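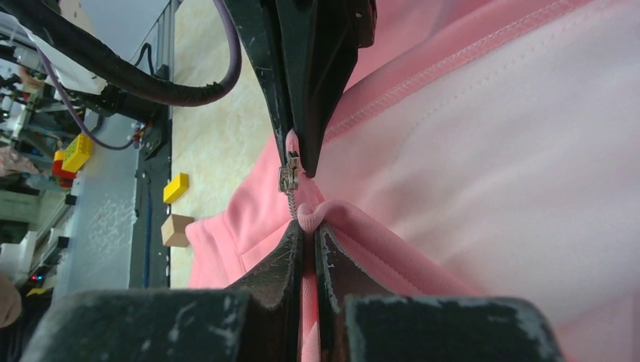 When a person dies, the things they owned stay behind. There may be a whole house full of them, or one room, or a few boxes. Someone has to decide where each thing goes. Most of it is ordinary. Think of pink clothing with a line of small, close stitches along the seam, the kind of thing a person might pull on in the morning without thinking. Clothes like that are called belongings, and so are books, spoons, bicycles, letters, rings and the money in a bank account. Grown-ups have another word for all of it together. They call it an estate. People sometimes use "estate" to mean a big house with land, but in this page it means everything a person owned, even if they didn't own much.

Who decides?

Many adults write a will. A will is a paper that says who should get what after the writer has died. It has to be signed, and in most states 2 other people have to watch the signing and then sign too. Those people are called witnesses.

The will usually names a person to do the work. That person is the executor (say it ig-ZEK-yuh-ter). An executor makes a list of what there is, pays any bills that are left, and then hands things over to the people named in the will. It can be a son or daughter, a friend, or a lawyer. It often takes months, and sometimes more than a year.

If there is no will, the state has rules about who gets what. Usually a husband, wife or children come first. A judge can choose someone to do the executor's job.

Going through the house

This part is called sorting. A family may start with one closet or one drawer. Many families make piles:

Keep
Give to someone we know
Donate
Sell
Recycle or throw away

My aunt lived on Lerer Street in Furnival, and she was 80 when she died. She had 700 postcards in shoe boxes. We read a lot of them, so that one closet took us 4 days. My cousin kept the ones with trains. The rest went to a man who collects them.

Sorting can be slow for another reason. People stop and talk. Someone picks up a mixing bowl and remembers a birthday, and then everybody sits down for a while. Some people cry and some people laugh, and it is normal to do both in the same afternoon. It is also normal to feel nothing much, or to be bored and want to go outside. 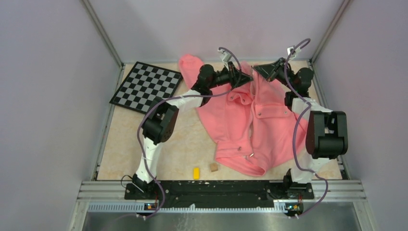
Clothes are often the hardest pile. They may still smell like the person, or have a tissue or a shopping list in the pocket. Some families sort the clothes in the first week. Others leave the closet shut for a long time, and there is no rule against that. Before anything is given away, somebody should check the pockets. Clean clothes in good shape can go to a thrift store or a shelter. Worn-out ones can sometimes go to textile recycling, where they are turned into rags or stuffing. A few families cut up shirts and sew the pieces into a quilt or a pillow.

Can I have something?

You can ask. Pick a quiet moment and tell an adult which thing you would like and why. It doesn't have to be worth money. Children have asked for a key ring, a coffee mug, a fishing hat, a deck of cards with one missing.

The answer might be no. The thing may be promised to someone else in the will, or another person may want it just as much. If that happens, you could ask to take a photo of it, or ask whether there is something else.

Please don't take things without asking, even small ones. The executor has to keep track of what was in the house, and a missing ring can start an argument between people who are already sad.

What if I don't want anything?

That is fine too. Wanting an object and missing a person are two separate things. You can say "no, thank you" to your grandfather's watch. An adult may put it away in case you change your mind when you are older.

Words to know

Belongings: the things a person owns.
Estate: everything a person owned when they died, including money.
Will: a signed paper that says who gets what.
Witness: a person who watches a will being signed.
Executor: the person who carries out the will.
Heir: a person who receives something from the estate. The h is silent, so it sounds like "air."
Heirloom: an object passed down in a family for a long time, such as a clock or a recipe book.
Probate: the part of the work that goes through a court.

Something to try

Ask an older person in your family to show you one object that used to belong to someone else. Find out who owned it first and how it got to the house it is in now. Write the answer on a card and keep the card with the object. Use pencil if the card will touch cloth or old paper.

Written by Friederike Wendt
Last updated March 13, 2026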